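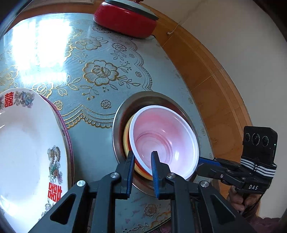 News > Film and Cartoons > Press Releases

Grirndale Brings Back the Talking Animals for a Month of Sing-Along Screenings

Last updated: March

Hi everyone, Safta Ghiță here from the Grirndale cinema, and I get to share the news I've been sitting on all winter (badly, if you ask my sister). We're running a whole month of old hand-drawn cartoons on the big screen, and you're allowed to sing. Loudly!

The season is called Tinomon, after the grumpy badger in the first film on the list, and it has 23 titles in it. I picked most of them myself and I'm not sorry about how many have a talking bird. If you grew up wearing out the tape of Juseck and the Moon Goat, that one's in there too, with the long version of the river song that got trimmed for TV. I cried at the test screening and I've seen it maybe 30 times.

Lucian Mocanu is playing the piano before the evening shows. He takes requests, and he knows the villain songs best.

"I learned half of these by ear when I was a kid, so some of the chords are my own," Lucian told me. "Sing over the bad ones."

Our main room has 253 seats and family shows start at 4 p.m. The late ones are for grown-ups who want to hear the jokes they missed the first time around. Words go up on the screen for every song, costumes are welcome, and tails need to stay out of the aisle, please. Kids under five get in free with an adult.

We're also printing a little booklet of our favorite lines from the films, drawn by the Chiriac studio down the street. Pick one up at the snack counter while they last.

Tickets are on sale at the box office now. For press seats or a chat with me or Lucian, leave your name at the front desk and I'll call you back.

Related items
Vote for your favorite cartoon sidekick
Lucian Mocanu's villain song playlist
Grirndale snack counter: new popcorn flavors
Chiriac studio opens its sketchbooks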